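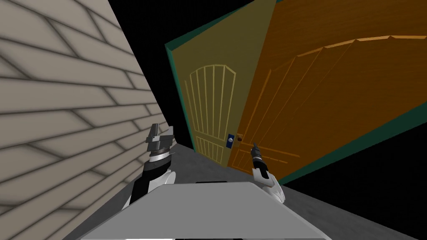
Door-Opening Exercise: Instructions for Student Teams

These instructions apply to all teams enrolled in the Grandmont Robotics Club simulation track. Teams should complete the arm calibration exercise before starting.

1. Open the Zirnuvik project folder and load the double-door file. Confirm that both arms respond to the controller.

2. Set the episode limit to 3,000 steps. Runs that exceed the limit are not scored. Last term's reference run finished in 2,339.

3. Bring the right gripper up from below, toward the brass knob beside the blue lock plate. Keep the fingers open until the tips have passed the edge of the knob.

4. Hold the left arm clear of the orange door. Teams that park it too close to the center will record a collision when the door swings.

5. Close the gripper, turn the wrist, and pull in short movements. If the grip slips, release fully and repeat step 3.

6. Save the log under the team number and the attempt number.

Each team may submit up to 67 attempts before the February review. Questions about scoring should be addressed to Siiri Toom. Problems with the controller should be reported to Ankit Dhillon in Room 106.

This site uses cookies to remember your preferences. Accept all | Manage settings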